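The Corner Set

Vilém Slanina was paid by the episode, and an episode only counted if it ended inside the time limit. The limit was 40 seconds. He had a headset, two hand controllers and a chair that had been good once. The robot he drove did not exist outside a server in Lerkholm, and neither did the table, or the things on it.

The firm was called Jinell. It had a contract to supply 3000 demonstrations of one task, which was to pick up a thin, flat item and put it down somewhere else without dropping it. The customer was Kermani, who made machines for sorting returned goods. Vilém had never met anyone from Kermani. He knew them by their comments, which arrived in the tracker overnight and were signed by Dalibor Murín.

"Too much wrist," said one. "Please approach as a person would who is not in a hurry," said another.

Vilém tried to be a person who was not in a hurry. He did his first run of the morning slowly and it timed out.

The room had four stations. Obinna Akpan had the one by the radiator and Tomás Loureiro the one by the door, and the fourth was kept for Kamil Machala, who came in after lunch and checked other people's work. Kamil watched the recordings at double speed with a biscuit in his hand and pressed a green key or a red key. He had a good memory for style. He could tell Obinna's episodes from Tomás's with the names hidden, and he didn't think that was a good thing.

"You all have a signature," he said. "The model will learn your signature."

"Whose is best?" asked Tomás.

"I'm not answering that."

The item that September was a piece of patterned card. It started each episode in a new place, at a new angle, and the light moved as well. In most of the starts it lay well out on the surface and you could come down on it from above. In the rest it had been put in what they called the corner, where two surfaces met and the arm had to reach in low. Those were the corner set. There were 464 of them and they had been left until last, because everyone had quietly skipped them when they came up.

Obinna took the first forty or so and got nine. He took the headset off and rubbed his eyes.

"You can't see it," he said. "You come in and your own hand is in the way."

Vilém took the next batch. Obinna was right. From the wrist camera you got the palm, and the fingers, and whatever the palm didn't hide, and you had to remember where the rest of the card was. He opened the fingers wide, went in, stopped, and held still while he thought about it. The timer went on in the top of the headset. He closed too early and pushed the card away. He reset. He closed too late. He reset. 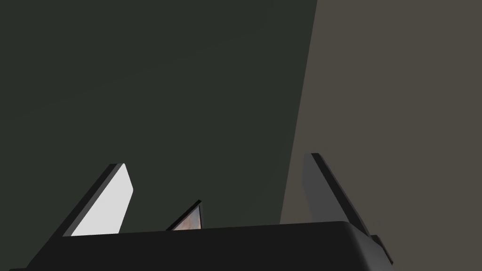

Why does a learning system need examples of the awkward cases, when most of the work is easy ones? A system trained this way copies what people did in situations like the one it is in, so if nobody has shown it the awkward case it has little to go on when one turns up, and it will usually do something suited to an easy case instead.

That was more or less how Kamil put it when Tomás asked him over tea. Tomás said he understood that, but could the awkward cases be paid at a different rate. Kamil said he would ask.

On the second afternoon Vilém found a way of doing it. He stopped trying to see the card. He brought one finger in close beside it, shifted sideways a little until the card moved, and then he knew where it was. After that he closed. It looked clumsy on the recording, a sort of nudge and then a grab, but the card came up and stayed up. He got eleven in a row.

Kamil pressed the red key on all eleven.

"You're pushing it," he said.

"I'm finding it."

"The instructions say no contact before the grasp."

"The instructions were written by someone looking from the ceiling," Vilém said. He hadn't meant it to come out so loud. Obinna turned his chair round.

Kamil ate the rest of his biscuit. Then he played the first of the eleven again, at normal speed this time, and after it one of Obinna's nine, which had gone in clean and was mostly luck. He played them both twice. He wrote a note to Dalibor Murín and attached the two recordings, and told Vilém to do something else until there was an answer.

Vilém did easy ones for the rest of the day. They felt like nothing. He caught himself nudging the card in those as well, where there was no need, and made himself stop.

The reply was in the tracker at eight the next morning. Dalibor Murín had written more than usual. He said the people on the floor at the Nellholm depot did the same with envelopes that had slid against the side of a tray – they pushed first, with a fingertip, and picked up after. He had gone down and watched them. He would change the instructions for the corner set only. The eleven could stand.

At the end he had added: "Please make sure at least two operators do it, and not in the same way."

So Vilém taught Obinna, who did it from the other side, with the other finger, and swore at it in a low voice the whole time. Tomás tried and hated it. He went back to the open table and did the easy starts faster than anyone. Kamil pressed green, mostly.

They finished in the last week of the month with 3052 accepted, which was over the contract, and Jinell did not pay for the extra. Vilém asked about the different rate. Kamil said he had asked, and they were thinking about it.

The next task was on the board by then. It was lids.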